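Skurby adds cup and brush set to bathroom range

3/5/26

Skurby has added a ribbed cup and an oval hairbrush to its range of small bathroom goods, with deliveries to stockists now under way. The two items are sold separately or as a boxed set. They replace the straight-sided tumbler and square paddle brush, both of which were withdrawn in February once remaining stock had been cleared.

The cup is intended for use beside a washbasin, either as a tooth mug or as a stand for combs and smaller brushes. Its wall is formed as a stack of rounded rings from base to rim. According to Fiachra Flanagan, product manager at Skurby, the profile was chosen for grip. The previous tumbler had a smooth wall and was the subject of most of the complaints the firm received about the old range.

"People pick these up with soapy hands," Flanagan said. "A smooth wall gives you very little to hold. We tried a textured coating first and it collected limescale, so we went to a ring shape that can be wiped round with a cloth."

The hairbrush has an oval head with the bristles set in concentric loops -- the earlier paddle brush used straight rows. Pink and white bristles are combined on the one head. Skurby states that the looped layout lets shed hair be drawn off from the outside edge inwards, and that the handle can be rinsed along with the head under a running tap.
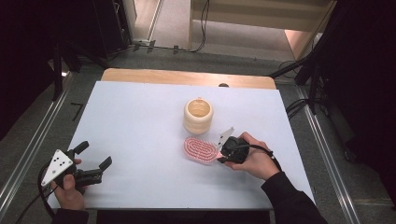
The ribbed cup in cream and the oval hairbrush in pink.

Production of the cup has moved to Turnen, which also makes the lids for Skurby's storage jars. The brush is made by Sterosard. Both contracts run for 2 years, with a review of colours at the end of the first. Flanagan said the change of supplier had delayed the cup by several weeks, as the first mould left a visible seam across the upper rings and had to be recut.

Van Beek will handle distribution to independent shops. The minimum order for trade customers is 100 pieces, which may be split between cups and brushes in any proportion. An opening run of some 500 boxed sets has been put aside for shops that stocked the earlier range, and any sets left unclaimed will be released for general sale.

Care instructions are printed on the base of each box. The cup should be washed by hand in warm water and left upside down to drain. The brush should be cleared of hair before rinsing and dried with the bristles facing down. Neither item is recommended for the dishwasher -- Skurby says repeated hot cycles may dull the colour.

Shops holding unsold paddle brushes can return them to Van Beek for credit, provided the packaging is unopened. Straight-sided tumblers are not covered by the returns offer. Order forms and a list of current colours are available from Van Beek's trade desk.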